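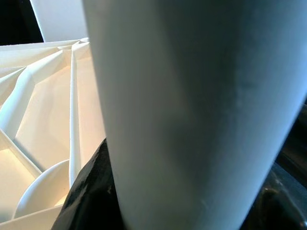

Marwa Belkadi wrote: Park factor is the first thing I'd check. Drollton plays at altitude with a short porch in right, and the posted slugging numbers for that team are raw. Compare home and road splits before ranking anyone.

drasent_scorer wrote:
Agreed on the splits, but the samples are too small. A regular in this league gets 136 plate appearances in a summer if he stays healthy. Cut that in half and the road line is mostly noise. I would use a three-year park factor and apply half of it to the full-season line.

bullpen_cart wrote:
Three years doesn't work for Drollton. They moved the right field fence back 15 feet before last season. Anything older than that describes a different park.

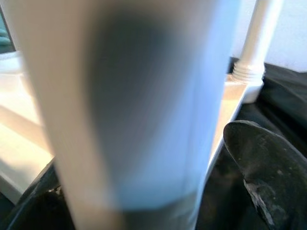 Hatem Ouali wrote: The fence change matters for home runs only. Doubles and triples in that park come from the left-center gap, and that wall hasn't moved. Run separate factors by hit type. I keep the home run factor at one year and regress it hard toward neutral, and let the others use all three.

drasent_scorer wrote:
How hard is hard? With one year of home runs you have very few events to work with.

Hatem Ouali wrote:
I add 900 balls in play at league average to each park before computing the rate. I picked the constant by testing on the older seasons, so it isn't pulled out of the air, but I wouldn't defend it against 700 or 1,100.

oppo_taco wrote:
I think all of this is effort in the wrong place. For summer league hitters I look at strikeout rate and walk rate, and neither one depends much on the park. A guy who hit .300 with a 31 percent strikeout rate against college arms is going to have a bad time in the spring. The slugging line is the last column I read. 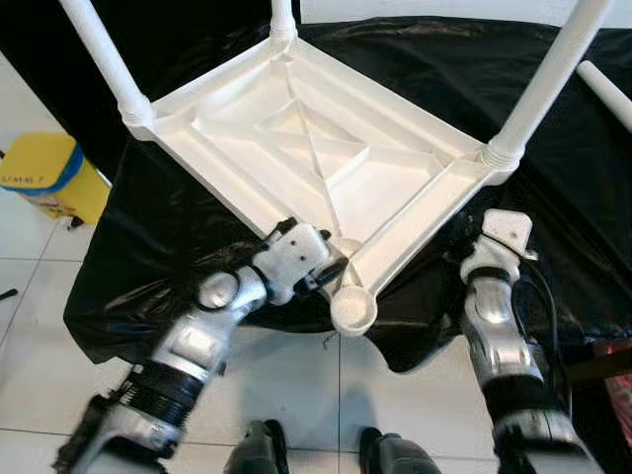
The other problem is bats. Half of these players are using wood for the first time since they were measured for anything. Power numbers from the first two weeks shouldn't be in the same bucket as July.

Marwa Belkadi wrote:
Strikeout rate is not park-free at altitude. Breaking balls move less there. I agree it's a smaller effect than home runs, but it's not zero, and Drollton hitters do strike out less at home in my log.

oppo_taco wrote:
Your log is one team. Could be the hitter's eye, could be the umpires.

Marwa Belkadi wrote:
It's two teams. Pumby is at nearly the same elevation and shows the same sign. I'll give you that the Pumby difference is small.

drasent_scorer wrote:
Going back to the method. I reran my sheet last night with Hatem's split factors in place of the single runs factor. Almost 300 hitters after dropping pitchers who batted.

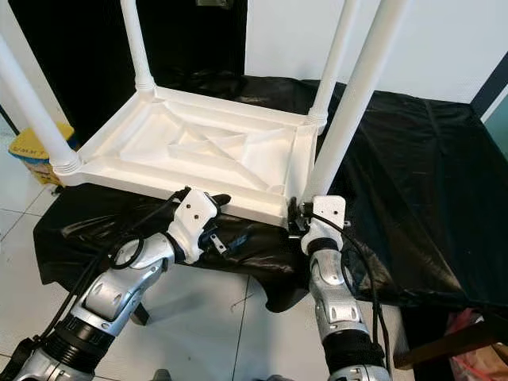 Most of the list moves by a spot or two. The left-handed pull hitters from Drollton drop the most, as expected, and two Fawzy infielders come up into the top group because their home park was suppressing doubles. I have not adjusted for handedness yet. The play-by-play has batter side missing for the whole opening week.

bullpen_cart wrote:
Rosters list it. You can join on player name, but watch for the switch hitters.

drasent_scorer wrote:
Already tried. Name spelling differs between the rosters and the box scores, accents mostly. I'll fix those by hand and repost the sheet.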